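How a Two-Armed Robot Gets Ready for Work

163 shares
12 comments

A robot with two arms can pick things up, hold them and put them down again. Before it can do any of that, people have to get it ready. They check it every morning, and a few times a year they take parts of it off to clean or replace them.

The robot on this page works at a lab called Rendgate. Its job is to practice handling light things that are easy to crush.

The morning check

The check begins at 8 in the morning with the power off. A worker looks over each arm from top to bottom. An arm like this has several joints, the places where it can turn or bend. Your own arm has a shoulder, an elbow and a wrist. A robot arm often has more joints than that, so it can reach the same spot in different ways.

The worker looks for loose screws and cracked covers. Then comes the part that takes the longest, the cables.

Cables carry electricity and messages. Some bring power to the motors. Others carry signals back to the computer, telling it how far each joint has turned. If a cable on the outside of an arm is pulled too tight, it can snap when the arm stretches out. If it hangs too low, it can catch on something. So cables are left with some slack. Slack means a bit of extra length, like the loose part of a leash when the dog is standing close to you.

The worker bends the arm slowly by hand and watches what the cables do. If one rubs against a joint, it gets moved and tied again.

Waking up the hands

Next the power goes on. The robot does not start work yet. First each hand opens and closes a few times while the computer listens to the motors. A finger that moves slower than the others may have dust in its knuckle, or a part inside may be wearing out.

A robot hand shaped like a human one has many small moving parts packed close together. That makes it useful, and it also makes it harder to look after than a simple claw with two jaws.

After that, the computer has to learn exactly where each finger is. This is called calibration (say it: kal-uh-BRAY-shun). You do something like it when you step on a bathroom scale and make sure it says zero before anyone gets on. If the computer thinks a fingertip is in one place and it is a little to the side, the robot will miss what it reaches for or knock it over.

The cup test

The last test uses a paper cup. A paper cup weighs very little and bends if you squeeze it hard, so it shows up small mistakes. The hand has to come near with its fingers open, line up with the cup, and close just enough to hold on.

The team runs the test slowly at first. If the cup gets crushed, the grip is too strong. If it slips out, the grip is too weak. Either way, someone changes a number in the program and tries again. The test can take some 60 tries when a hand is new. 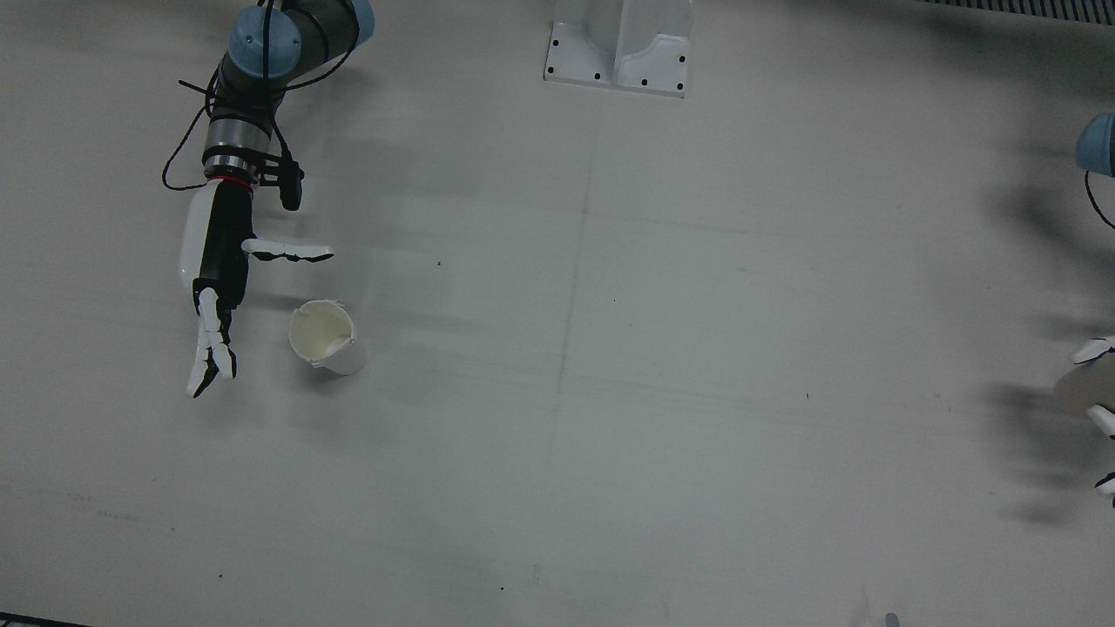 When a part wears out

Finger joints usually wear out first. They are small and they move all day. The team at Rendgate keeps spare ones in a drawer, with labels for the left hand and the right hand, and they are not the same!

To change a finger, the worker turns the power off and puts a tag on the switch so that no one turns it back on by mistake. The hand comes off at the wrist and goes to a bench. The old finger comes out, the new one goes in, and the hand is put back on the arm. Then the whole check starts over, with the cables, the motors, the calibration and the cup.

Keeping the table clean

The work table gets wiped down too. Crumbs and dust can get into the joints of the fingers. Rough spots on the table matter as well, because a light cup can catch on them when it is pushed.

Words to know

Joint: a place where an arm or finger bends or turns.
Slack: extra length left in a cable or rope.
Calibration: checking that a machine's measurements match the real world.
Grip: how a hand holds something, and how hard.

Share this page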